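Fluvow apprend ses trajets en se laissant conduire

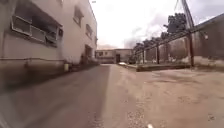
Comment montre-t-on un trajet à un robot de livraison ?
On le pilote soi-même à la manette, à distance, autant de fois qu'il le faut, et le logiciel retient les gestes du conducteur en même temps que ce que voit la caméra.

C'est le pari de l'équipe Fluvow, qui a présenté ses premiers résultats le 27 juillet 2018 dans les locaux de Grisari. Le parcours choisi est une ruelle bétonnée, bordée d'un côté par un long bâtiment clair et de l'autre par un muret surmonté d'une grille. Une bande d'asphalte plus sombre longe la façade, le reste est poussiéreux, avec du gravier par endroits. Un vrai terrain de jeu pour une petite machine à roues !

« On voulait du sol imparfait, des raccords, des taches, tout ce qui trompe un capteur », raconte Mariama Amegashie, qui dirige les essais. Avec Kedir Endale, elle a enregistré 1 360 passages commandés à distance, certains très courts, d'autres sur toute la longueur de la voie. Les conducteurs ont aussi fait exprès de se mettre de travers avant de corriger leur trajectoire, et ces rattrapages se sont révélés précieux : sans eux, le robot ne savait pas revenir dans l'axe.

Le logiciel, baptisé Flemitik, s'entraîne ensuite sur ces conduites. Radwa Abou Zeid, qui l'a écrit en grande partie, se réjouit surtout de sa sobriété : un nouveau trajet simple peut s'apprendre avec 200 démonstrations. Les virages serrés en réclament encore 500, et l'équipe cherche à faire baisser ce chiffre.

Au poste de pilotage, on prend vite goût à l'exercice (l'auteur de ces lignes a eu droit à un aller-retour, un peu zigzagant). Le léger retard de l'image surprend au départ, puis la main s'habitue.

La prochaine série d'essais est prévue en novembre, avec un second véhicule et jusqu'à 1 000 passages supplémentaires, dont une partie de nuit.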